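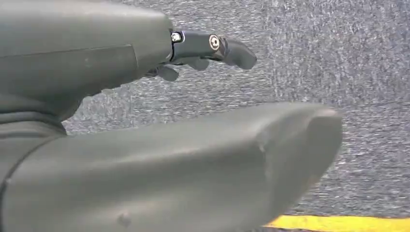
Gray hand over speckled carpet.

We left Arthur before six in the morning, which Adom Kyei said was already late. He drove, and I kept the map on my knees because my phone had no signal past the second village. The rock the locals call Ular is a two-hour drive out, mostly on dirt, and the last stretch is rough enough that you want something with clearance.

April is the tail of the rains there. The track had two soft places and we walked both before driving them. At the gate you sign a book and pay 363 for the entry, cash only, and they had no change. Bring small notes.

The climb starts behind the ticket hut. It's steep at the bottom, then a set of metal stairs, then bare rock. I counted the stairs on the way down and got 88, but Adom got a different number. The sign at the top gives the height as 1388 meters. We were up there by nine and had it to ourselves until a school group came. 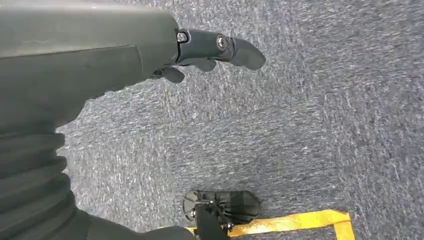
The story about the place is that a hunter went up looking for a lost goat and came down speaking a language his family didn't know. Adom's grandmother told it to him with a cow. The guide at the hut has a longer version with four brothers in it, and he'll tell it if you sit down and buy a soda.

For food, there's one kitchen in Grirnora, on the road back. Beans, flatbread, greens, tea. We waited a while and it was good. I'd stop there again before I'd carry lunch up.

We stayed the night at the Zetik guesthouse. The rooms are plain, the water was hot in the evening and cold in the morning, and the dogs bark until midnight. Ask for a room at the back. Next trip I want to do the longer path from the north side, which takes 4 hours and needs a guide.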